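Ticket 196: Left handheld gripper drops wrist camera stream, right one does not
Component: Dimon handheld pair / Lorness capture controller
Opened by: Jiahui Xie
Assigned: Abdul-Rahman Nartey
Status: Open, workaround in place

Summary
Comparing the Dimon pair against the older Asex grippers on the same table. Left unit loses its camera stream partway through a take. Controller log shows a timeout at 400 ms, then a reconnect. Right unit runs clean. Asex pair never showed this on the same controller.

Setup
Both units tethered, one operator, cup as test object. Firmware 54 on both. Head view running in parallel.

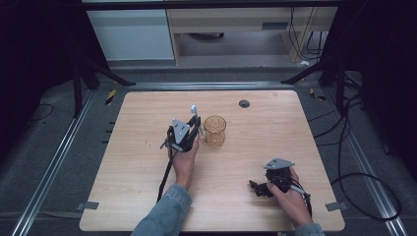 Head view, both units over the table, cup beside the left gripper.

Log

10:20 JX: Swapped controller ports. Fault stays with the left unit. Port ruled out.

10:45 JX: Swapped cables between units. Fault moves to the right unit. Left unit completed 5 takes with no timeout.

11:10 ARN: Suspect the connector on the left cable. Please check whether the stream drops with the cable held still and the jaws open. Also need one wrist view to confirm exposure and finger position against the Asex reference.

11:30 JX: Cable held still, no drop. Flexing it near the plug gives a timeout every time. Wrist view attached. 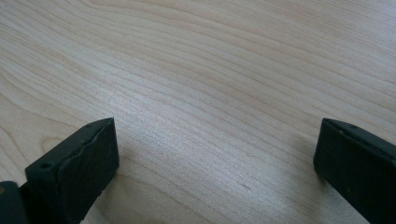

Wrist view, jaws open, nothing between the fingers.

11:50 ARN: Both fingertips in view, wood grain readable, some glare toward the center. Leave exposure alone for now. Fingers sit lower than on the Asex view, so the crop in the Cisneros config needs its own entry for Dimon.

13:05 JX: Spare cable fitted. Bad one tagged and pulled. Crop entry still to do.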